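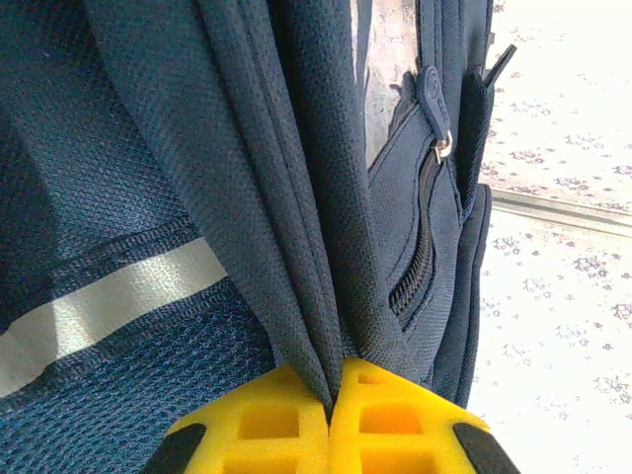
Aug 25, 2025
By Kumiko Noguchi

Naseri Backpack Set

Naseri covers the handling of one kind of object: a soft navy backpack with straps, mesh padding and a zippered face. There are 1701 sessions in the set. Of these, 1351 are for training and 200 for validation, and the rest are held back until September.

Labels

Each session has a short text label for the part being handled -- strap, carry handle, zipper, pocket, panel or loose webbing. Folds in the fabric don't get a label of their own. Use the label of the part they belong to.

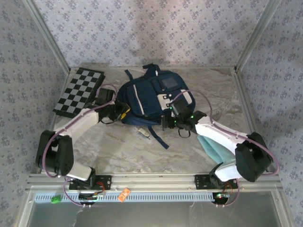 Webbing tails are labeled separately from the shoulder straps, even when they lie close together. Older copies of the label file merged the two -- if yours has no "webbing" entry, replace it.

Known problems

Mesh and plain nylon get mixed up in the dark areas. Yuzuki Hamada is rechecking those labels. Send other corrections to Ankit Sisodia at the Ukville office.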